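Subject: Re: [home-chores] Can any of them fold yet?
From: Rochelle Pirihi
To: home-chores list

Shona wrote:

> I run the back room at Harawira, where we wash and fold for guest
> houses and a couple of gyms. My owner came back from a trade day in
> October sure that we will have a folding machine with arms by next
> year. He has a brochure from Fillitz and another from Sternora and
> he wants me to say which one. I have read both and I can't tell from
> either what the thing does with a basket of mixed clothes. We already
> have a flatwork folder for sheets and it is fine. I am asking about
> clothes. Can any of them do it yet, yes or no? And if no, what can
> they do that would be worth floor space?
>
> Shona Gilchrist

Shona,

For mixed clothes out of a basket, at the speed you work, no. I don't know of one I would put in your back room this year. There is a longer answer under that, and some of it is better news than I would have given you a while back, so I'll go through it.

Your sheet folder works because a person feeds it. Somebody finds the two corners, lines up the edge and lets go. All the machine has to do after that is fold something flat that is already where it should be. With clothes, finding the corners is most of the job. A black T-shirt dropped on a table has no front or back or top until you pick it up and shake it, and your hands do that without you thinking about it. Two arms on a rail have to pick a spot to grab, lift, look at what is hanging there, and decide where to grab next.
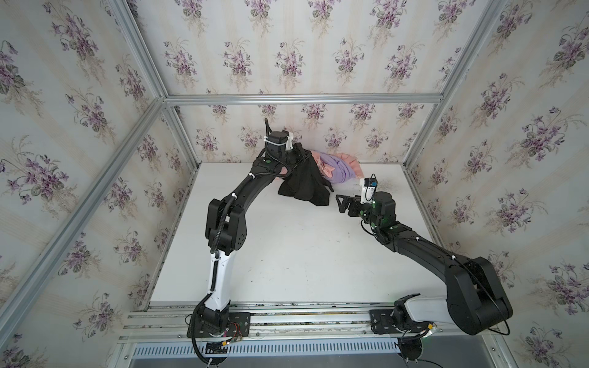
The lifting part has come a long way. Grabbing cloth with two stiff fingers used to fail more than it worked, and now it is fairly ordinary. What is still slow is the second grab. The first arm can take hold almost anywhere. The second one has to go somewhere useful, like a hem or a shoulder, and on a dark garment there is very little for a camera to go on. Folds in black cloth look like edges and edges look like folds. Ask either of your two salesmen to show you dark clothes. If the demo is all light towels, draw your own conclusion.

I keep a log at work (I am at Wollow, we do repairs and upkeep on small automation, so I see these after the sales people have gone home). Over one stretch I wrote down 2363 tries at taking a garment from a heap and getting it laid flat enough to fold. I stopped the clock when the cloth was flat or when a person had to step in. I won't post a success rate, it was several different setups and the number would get quoted without the rest of it. I will say that the tries that went wrong mostly went wrong in the same few ways.

One is taking two things at once. If a thin item is lying on top of another thin item, the fingers close on both. A person feels that right away. Most grippers feel nothing, and the arm carries on as if it had one.

Another is pulling a garment half flat and then losing the good corner while going for a better one. You can watch a machine do this over and over. It doesn't get tired of it, but you will.

The third is inside-out items and sleeves balled up in the body. I have not seen that handled well by anything. If your gym loads come in the way gym loads usually do, that alone would sink it.

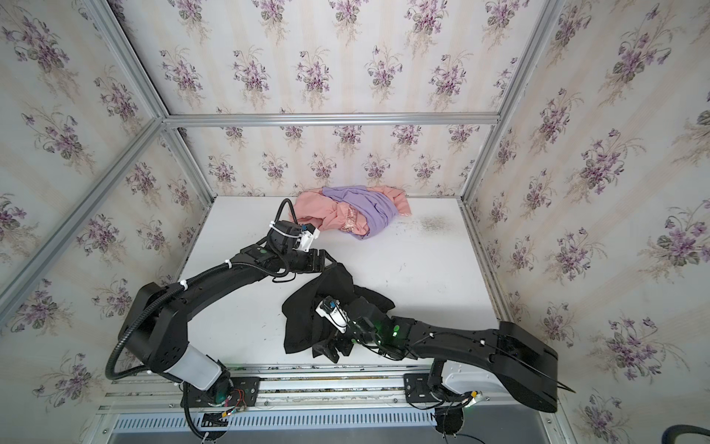 On speed, I had a person at the next table do 200 pieces from the same sort of heap, and she was done and having her coffee while the arms were still early in theirs. She was not rushing. You could say the machine can run all night, and that is the usual reply, but it can only run all night if it doesn't need somebody to come and untangle it. The longest I have personally seen one go with no help on mixed clothes was 7 pieces. On hand towels, all one size, it went much longer than I cared to stand there.

That brings me to your second question, what would be worth the floor space. I would look at these, in this order.

Small towels and washcloths, one size, one kind. This is close to real. If one of your guest houses sends you enough of them to keep a table busy, ask for a trial on your own towels in your own room. Don't accept a trial on theirs.

Sorting by color or by customer tag, where the arm only has to pick up and drop. It doesn't matter how the cloth hangs. It will still take two at once sometimes, so you need a check after it.

Feeding the sheet folder. Everyone wants this one and there are people selling it. I have seen it work on big flat pieces with heavy hems. I would want to see it on your older sheets, the ones that have gone thin and soft.

I would leave alone anything that says it folds "all garments." Also ask what happens to the heap at the back of the table. In a demo there are a few pieces and they stay put. In a shop the pile slumps, things slide into the corner against the wall, and the arm may not be able to get down in there. A corner is easy for your hand and hard for a gripper with a camera bolted on top of it.

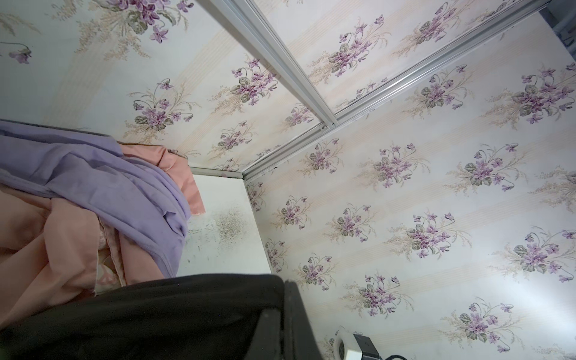
Dirt is a thing I would raise too. Folding tables in a shop get wiped because clean linen goes on them. Test tables often don't. If you put arms over a clean table you now have rails, cable sleeves and slots that collect lint, and somebody has to get in there with a vacuum and a rag every day. Work that time into whatever figure your owner has. The lint also gets on the camera lenses, and then the picking gets worse in a way that is hard to notice until the end of the shift.

About the two brochures. I have not had hands on either the Fillitz or the Sternora, so I can't tell you which one. Here is what I would send to both of them, and you can copy it as is:

How many garments in a row, from a mixed heap, with no person touching anything?
Does that include black items and inside-out items?
What does it do when it picks up two?
How long to clean it, and do we need tools for it?
How many hours has one unit run at a paying customer, and may we phone them?

For that last one I would want to hear 2000 hours before I gave up any space for it. If they come back with a video, ask for it at normal speed with no cuts. A lot of what goes around is sped up, sometimes with a small note in the corner and sometimes not.

For the home side of this list, since a few people wrote to me off list about it: same answer, only more so. At home you have a smaller pile but every piece in it is different, and you don't have a spare table with rails along the front. A machine that needs its own walled table is no help to most kitchens. I fold mine in front of the TV and expect to go on doing that.

Shona, if you can get the owner to agree to the towel trial, write to me before you sign. I can send you the log sheet I use. It is one page, and whoever is on shift can fill it in with a pencil.

Rochelle Pirihi
Wollow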